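Week 6 handout: Shelves, Baskets and the Last Few Feet of the Store
Introduction to Retail Operations, Goltedon Extension Program
Revised November 23, 2024

Welcome back, everybody. Last week we followed goods from the truck to the back room, and a good many of you stayed late to talk about pallets, which warmed my heart more than I can say. This week we go out front, to the shelves themselves and to the humble basket. I have a soft spot for this part of the course. My first paid work was facing up cans in a small grocery, and I still straighten labels in stores where I have no business straightening anything.

Please have your store plan from Week 4 with you, the one for the Cladside branch. We'll be drawing on it.

1. What a shelf is asked to do

A grocery shelf holds things up, of course, but it also has to show them, keep them apart from their neighbors, and let a hand get in and out without knocking anything over. These jobs pull against each other. Pack a shelf tight and it looks wonderful until somebody tries to take a bottle from the second row. Leave lots of room and the shelf is easy to shop but looks half sold out by lunchtime.

Three words you'll need for the quiz and for the rest of the term:

Facing - one unit of a product at the front of the shelf with its label turned to the shopper. Four jars side by side at the front make four facings, however many stand behind them.

Depth - how many units stand one behind another.

Divider - whatever keeps one product from wandering into the next one's space. It may be wire, clear plastic or a strip of card, and I've seen a paint stirrer do the job perfectly well.

2. Tall things, slippery things, soft things

Bottles look after themselves if the shelf is level, and their labels only need a quarter turn now and then. Boxes are the best behaved of all: they stand square, they show a full face, and they stack. Bags are the trouble. A bag of grain or rice slumps, leans on its neighbor and slowly turns its label to the ceiling. Give bags a section with firm sides, or lay them flat with the printed end forward.

When you plan a section, begin with the tallest item and set the gap above it at a hand's thickness. I really do mean your hand, flat, held sideways over the cap. In the Misus survey we read in August, 793 of the 1,406 shelf complaints were about reaching, and the shelf being too tight overhead was the one that came up again and again.

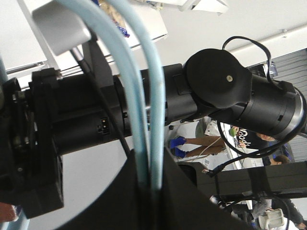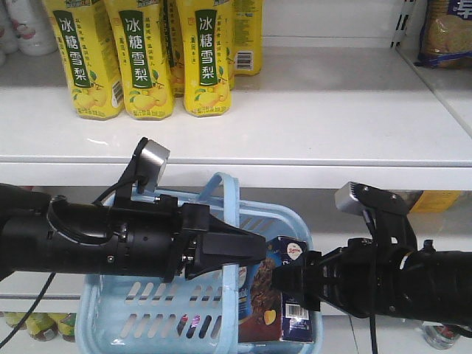

Second picture: pear drink on the upper shelf, a basket with a box of cereal on the lower.

3. The basket

A basket is a traveling shelf, and I'd like you to think of it that way. It has a floor, it has sides, and things in it fall over. The slots in the sides of a plastic basket save weight and let you see what's inside, but they also catch the corners of thin cartons, so run a finger along the inside before you buy 400 of them. (The Sandhu order in your reading packet is the sad story here. Do look at the margin notes!)

Packing order is simple and you probably know it from home:

Heavy and hard items go on the floor of the basket, toward the middle.
Tall boxes stand upright against a side, with the opening at the top.
Bottles go next to the boxes, where they have something to lean on.
Bread, eggs and soft fruit go in last.

A cereal box is a nice one to practice with. It's big for its weight and the cardboard gives if you pinch it in the middle, so take it by both sides, low down, and lift straight up until it clears the handle. Going in, tip it a little, let one bottom corner touch first, then set it square. Do it slowly a few times and you'll feel where the box wants to bend.

4. For next time

Draw one section of the Cladside plan, two shelves high, with at least one bottled drink, one boxed item and one bagged item. Mark the facings and the depth of each, and show your dividers. Pencil is fine - I prefer it, to be truthful, as it invites second thoughts.

Then pack a basket at home or in a store and write half a page on what moved when you carried it. Read Chapter 6 before class, but skip the part on freezer cases, which we'll take up together after the break.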